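Sorting and Storing Small Household Things
Course handout 2, Home Organization Basics
Uveck Community Learning, Room 41

Bring this one with you next time, because I'm going to refer back to it and I only print one set. If you lose it, there's a spare in the blue folder by the door.

Last time we talked about closets, and a few of you told me afterward that closets aren't really your problem. Your problem is the stuff on the table. I hear you! Mine too. So this handout is all about small mixed things: toys, little gadgets, chargers, the kitchen timer that lives in the living room for some reason. They don't hang, they don't stack, and they end up wherever somebody last had them in their hand.

Start with kinds, then pick bins

Most people go to the store first. They come home with a stack of nice matching bins and then try to think up what goes in them. I did this for years (I still have a set of lidded boxes from Drastemau that have never held anything but other lidded boxes). Try it the other way around. Put everything out on a table where you can see it, and push things together by kind. Soft things here, hard things there. You'll see pretty fast how many bins you need, and for a tabletop's worth of clutter it's usually fewer than you'd guess.

For class we're keeping it very simple with two kinds only: plush toys and small devices with a display. Two bins, side by side, same color, same size.
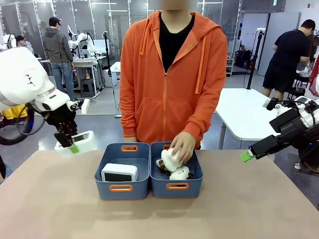 I like to leave the bins touching while I work. If there's a gap between them, I will absolutely drop something in it. I also stand so I can reach into both without walking, which sounds like a tiny thing until you've done a whole playroom and your feet hurt.

A word on handles. Get bins with them. A cut-out handle on the front means you can pull the bin off a low shelf with one hand, and if there's another one at the back, then it doesn't matter which way the bin went in. If the handle is a different color from the bin, even better - kids find it right away, and so do I when I don't have my glasses on.

What goes in first?

Hard things go in screen up, or at least screen out. You want to be able to tell what it is without taking it out. Don't toss them. Set them down and let go once they're resting on the bottom. If you've got more than a couple in one bin, put a dish towel between them.

Soft things are easier and people get careless with them. A plush toy squashes, so you can always fit one more, and one more, and then you've got a solid brick of bunnies that no child can get anything out of. I stop when the top toy is level with the rim. Faces up, please. I know it's silly, but a toy that's face down gets dug out and thrown on the floor while somebody looks for the one they want.

Anything with a string or ribbon on it: tuck the string underneath the toy before you put it in. Strings catch on whatever is next to them.

The halfway point

Everybody hits a stage where the bins are started, the table still has things on it, and it looks worse than when you began. This is where my Pustham Street group wanted to quit and have coffee. Keep going. Do one kind all the way through and then the other, or alternate if you get bored, but don't start a third pile called "later."

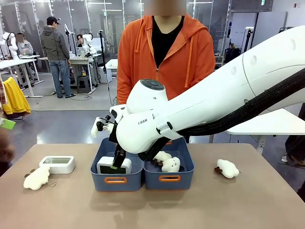 Fig. 2. Partway through the sort: one device and one plush toy in the bins, more of each still on the table.

Labels

Wait on labels for a month. I mean it. You'll change your mind about what the bins are for at least once. After that, a strip of masking tape and a marker is plenty. If little kids use the bins, draw a picture on the tape. Mine are terrible drawings and they work fine.

Homework

Pick one table at home and sort it into kinds. Set a timer for 22 minutes and stop when it rings, wherever you are. Write down:

How many kinds you ended up with
What you had left that didn't fit any of them
Which things you'd put back on the table the next morning

The last one matters most to me, so be truthful. If a thing keeps coming back to the table, maybe it lives there, and we'll talk about trays next time.

Optional reading: the Liang booklet on toy storage, shelf number 716 in the learning center library. Skip the chapter on wall hooks unless you own your walls.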